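バナナの保存、かごに入れるのと吊るすのとで本当に差が出ますか？

Dwynwen Bowen
2025年5月12日月曜日

家族がバナナスタンドを買うと言って聞きません。Floltton という店の通販ページに「吊るすだけで日持ちが変わる」と書いてあったのがきっかけです。値段は2,000円。払えない額ではないのですが、針金を曲げただけのものに見えて、どうにも納得できません。

うちでは昔から籐かごに果物をまとめて入れて、台所の棚に置いています。4月は特に困りませんでした。ところが先週から急に黒くなるのが早くなり、それを見た家族が「ほら、かごのせいだ」と言い出しました。私は気温のせいだと思っています。 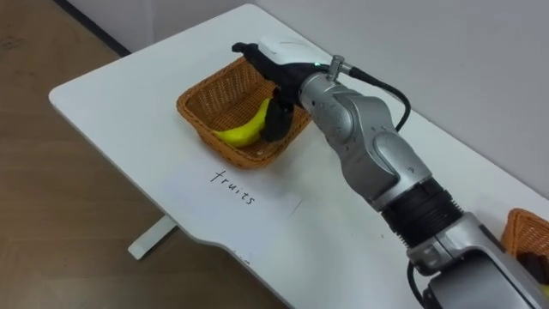

調べると、出てくる話がばらばらです。吊るせ、一本ずつ切り離せ、軸にラップを巻け、冷蔵庫に入れろ、冷蔵庫には絶対に入れるな。どれも断言しているのに、比べた結果を載せているページがほとんど見つかりません。エチレンガスという言葉だけはどこにでも出てきますが、それを書けば説明が済んだことになっている気がします。

知りたいのは次の点です。
・吊るすと本当に長持ちするのか
・りんごと離すことに意味はあるのか
・軸のラップは効くのか
できれば、実際に試した方の話を聞きたいです。よろしくお願いします。

Harish Sengar

疑う気持ちはよくわかります。私も信じていなかったので、去年、同じ店で同じ日に買った房を分けて試しました。家庭の台所でやったことなので、その程度の話として読んでください。

まず吊るす件。接地面の傷みは確かに減ります。かごの底に当たっていた側だけ茶色くなる、あれが出にくい。ただ、皮の黄色が濃くなって斑点が出てくる速さは、私の目には同じでした。「日持ちが変わる」というのは言い過ぎで、「押し傷が減る」なら認めてもいい、というところです。押し傷が気になるなら、反った背のほうを上にして伏せて置けば、下に当たるところがかなり減ります。スタンド代はかかりません。

次にりんご。これは理屈が通っています。りんごはエチレンをよく出す果物で、バナナはそれに反応して熟します。青いバナナを早く食べたいときに、りんごと一緒に紙袋に入れるのは昔からある方法ですよね。逆に熟させたくないなら離す。ただし、ふたのないかごで風通しがある場所なら、ガスは散ってしまいます。袋の中ほどの差が出ると期待しないほうがいいです。私の台所でも、はっきり差が出たのは袋に入れたときだけでした。 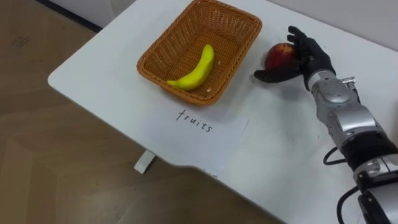
バナナはかご、りんごはかごの外。

軸のラップについては、よくわかりませんでした。巻いたほうが少し遅いようにも見えたのですが、巻いた房のほうがもともと青かった可能性を消せません。もう一度やったら逆になりました。私はもう巻いていません。面倒なので。

一番効いたのは温度です。14度前後の涼しい場所に置いた房は、明らかに長くもちました。うちでは北側の玄関の棚です。冷蔵庫に入れると皮は黒くなりますが、黄色く熟してから入れたものなら、中身は普通に食べられました。青いうちに入れると、出したあともうまく熟さず、味がぼんやりします。「絶対に入れるな」と「入れろ」が両方あるのは、どの段階で入れるかを書いていないからだと思います。

なので、先週から早く黒くなったというのは、質問者さんの見立てどおり気温が第一候補でしょう。かごを替える前に、置き場所を替えてみてください。

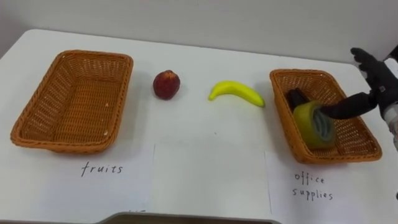 それと、かごを使うなら詰め込まないことです。重なったところから傷みますし、下のほうに何があるか忘れます。私は一度、底でみかんを一個かびさせました。大きいのを一つより、浅いのを二つに分けたほうが見落としは減ります。

「エチレン吸着シート」の類も試しましたが、使った房と使わなかった房を家族に黙って見せたら、選んだのは使わなかったほうでした。一回きりなので、効かない証拠とまでは言いません。続けて買う気はなくなりましたが。

mathur_11

うちは Ustari のスタンド使ってます！全然違いますよ。5年前に買ってからバナナを腐らせたことがないです。吊るすとバナナが「まだ木についている」と勘違いするそうです。絶対買ったほうがいいです。

Dwynwen Bowen

お二人ともありがとうございます。

Harish さん、押し傷と熟す速さを分けて考えるという点、言われてみればそのとおりで、家族の言い分と私の言い分がかみ合わなかったのもそこでした。とりあえず玄関に移して様子を見ます。うちの玄関が14度ということはまずないのですが、台所よりは涼しいはずです。

mathur_11 さん、勘違いの話はあちこちで見かけましたが、出どころはどこにあるんでしょうか。もう切られている房がどうやって勘違いするのか、そこがわかりません。腐らせたことがないのは、その前に食べ切っているからということはないですか。

mathur_11

出どころは知らないです。でもうちでは効いてます。食べるのは確かに早いです。子どもが二人いるので。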